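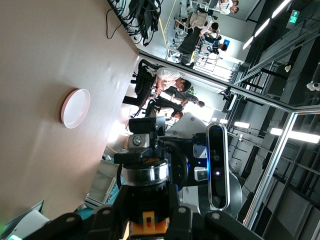 腕部相机画面是侧着的，抓盘子总是偏，该从哪里查起？

发帖：Flimano　1月15日　版块：学生项目与社团

我们是学校机器人社团的一个小组，这学期的项目是让机械臂从桌面上夹起一个浅口圆盘，放到旁边的托架上。夹爪是两指的，深度相机竖着装在手腕侧面。装好以后看到的画面是转过来的，人和椅子都横着，桌子在左边。

目前的情况是这样：

手眼标定做过一次，采了15组姿态，软件给出的误差看上去不大。但是机械臂走到盘子上方以后，夹爪中心总是偏向同一侧，换个位置放盘子，偏的方向又会变。有时候一根手指直接压在盘沿上，控制器就报力矩超限停下来。

识别用的是圆检测，斜着看的时候盘子是扁的，经常检测不到，所以我们把参数放得很宽，结果背景里别的东西也会被当成圆。

另外盘子是浅色的，桌面也是浅色的，灯光一换，深度图上盘子中间就有一块没有数据。

我想问的是：

画面要不要先在软件里转正再做识别？转了以后标定是不是要重做？还有浅色盘子放在浅色桌面上有没有简单的处理办法？最好不用重新训练模型，组里没有人做过。离校内展示不远了，预算也基本用完了。

Tandthorpe 的回复　被采纳

画面侧着本身没有关系。相机装成什么角度都可以，标定算出来的就是相机坐标系到末端坐标系的变换，旋转已经包含在里面。问题往往出在有人为了看着方便把图像转了90度，识别在转过的图上做，反投影的时候却还用原来的内参。这样cx和cy对不上，x和y也互换了，偏差会随着盘子在画面里的位置变化，和你说的现象很像。

建议按这个顺序查：

先确认识别用的图和标定用的图是同一个方向、同一个分辨率。只在显示窗口里旋转，计算全部用原图。

然后做一个最简单的检查。把标定板平放在桌上固定不动，机械臂换几个姿态看它，每次都把板的原点换算到基座坐标系。如果算出来的点散得很开，说明手眼标定有问题，或者末端的工具坐标没有设对。如果点很集中，但夹爪走过去还是偏，就去查工具中心点，也就是法兰到指尖的那一段。很多人换了手指以后忘了改这个值。

15组姿态数量上够用，但要看角度变化大不大。如果只是平移，手腕几乎没有转，旋转部分是算不准的。重新采的时候让手腕绕不同的轴转，每次转20度以上，采之前等机械臂完全停稳。

还要看一下彩色图和深度图有没有对齐。在彩色图上找到圆心，直接去没有对齐的深度图里取值，拿到的可能是旁边桌面的深度。

关于圆检测：斜看就不要用圆，改成找轮廓以后拟合椭圆。或者分两步走，先在斜的位置粗略找到盘子，再把手腕移到盘子正上方、相机朝下的位置拍一张，第二张里它就接近正圆了。第二步的高度固定下来，比如离桌面300毫米，半径的范围也可以跟着收窄，误检会少很多。注意先查一下你们那款相机的最小工作距离，太近了深度是空的。

背景误检用区域限制解决就行。把点云换算到基座坐标系，桌面范围以外的点全部去掉，后面的人和椅子自然就不参与识别了。

Pirkow 的回复

我们做过差不多的课程项目，补充一点浅色盘子的问题。

中间没有数据多半是反光。光面的盘子会把顶灯直接反射到镜头里，深度相机在那一块匹配不上。可以把相机倾斜一点，避开反光的角度，或者关掉正上方那盏灯试一次，看空洞会不会移动。如果空洞跟着灯走，就可以确定了。

抓取其实不需要盘子中间的深度。盘沿比桌面高，先用RANSAC拟合桌面，再取高出桌面的点，剩下的一圈基本就是盘沿。圆心用这一圈去拟合。我们当时一帧能留下大约2000个点，已经够用了。

如果盘沿的颜色和桌面有差别，也可以在HSV里试着用饱和度分割，曝光和白平衡都要改成手动。自动曝光开着的时候，机械臂的影子一过来，阈值就不准了。

最省事的办法是铺一块深色的哑光桌布。不过要先问老师评分规则允不允许，我们那年是不允许的。

夹的时候也不一定要从两边夹整个盘子，开口不够大的话就夹盘沿的一侧，一根手指在里，一根在外。力先设小一些，下降的最后一段放慢。

Doãn 的回复

重新标定一次就好了，我们也遇到过，重标以后就正常了。线也检查一下，USB要插3.0的口，插错了帧率会很低。

Flimano 的补充

查到了，确实是旋转的问题。采集程序里有一行把图像转了90度，是之前为了录演示视频加的，内参没有跟着改。去掉以后偏差小了很多，剩下的一点是工具中心点的高度没有量准，手指换过一次。

标定按上面说的重新采了一遍，手腕转的角度比原来大。盘沿拟合的方法还在试，桌布的事已经去问老师了，有结果再来更新。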